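Household Swaps & Storage list
Filed under: Jars, Tins & Tubs
10 April 2025
From: Dorothy Inskip
Re: Re: Tubs with lids, keep or chuck?

Yaqin Yao wrote:

> Dorothy, before you send another message about decanting, could you
> say which tubs are worth keeping? I have a cupboard of them and my
> other half says it is the tubs or him. Mine are mostly the screw-top
> sort from protein powder and cat vitamins. The lids never seem to
> belong to anything. Also, did the Katayama rack ever turn up?
>
> Yaqin

Yaqin,

The rack came in February, minus its feet, and is holding up the bread bin in a manner its makers did not intend. I have written to them. They have written back to thank me for writing.

On the tubs. I own too many to give advice with a straight face, but I did have a proper sort-out and can report. The rule I set myself was that everything came out of the cupboard and only went back with a lid that fitted and a job to do. It took 6 hours, including a long sulk over the Indanus biscuit tin, which has neither.

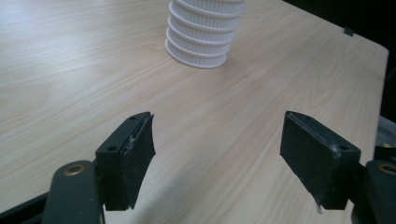 Clear a table before you start, and I mean properly, down to the wood. I used to sort on the floor and lost lids under the cooker. Then bring things out singly and stand each one at the far side while you make up your mind. A white ribbed thing like that one looks quite respectable with a stretch of bare pale table in front of it, and far less so wedged behind the flour with its relations. Give it a minute. If you can't think what would go in it, out it goes. I failed this test nine times and kept them all, so you needn't feel judged.

Lids next. Screw lids beat push-on ones for anything that goes stale, and the wide ones beat the narrow ones because you can get a scoop in, or a hand if no one is looking. What I look for is a decent ridged band to get hold of. The smooth ones are hopeless with buttery fingers. I had a smooth-lidded Prulovora tub of cocoa that I finally opened with a rubber glove and some language.

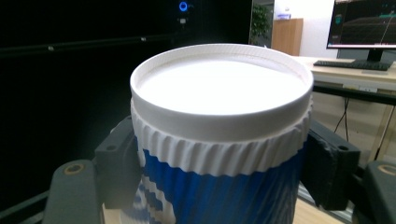 Wide white lid, ridged all the way round the grip, on the blue and white tub. A keeper.

As for your orphan lids, try every one on every tub, once, and be firm. I found 13 that fitted nothing in the house. They are in a bag by the back door, where they have been for some time – you are welcome to them.

Does anyone on the list know whether the Wastau 600 ml refills will go into an ordinary coffee tub with room for the scoop? I don't want to buy one to find out, having bought two to find out already and used them for something else.

Dorothy

> PS He has now found the ones in the airing cupboard.

Give him my regards. Tell him about the garage while he's sitting down.

4 replies · 2 shares
Get the list digest in your inbox. You can unsubscribe whenever you like.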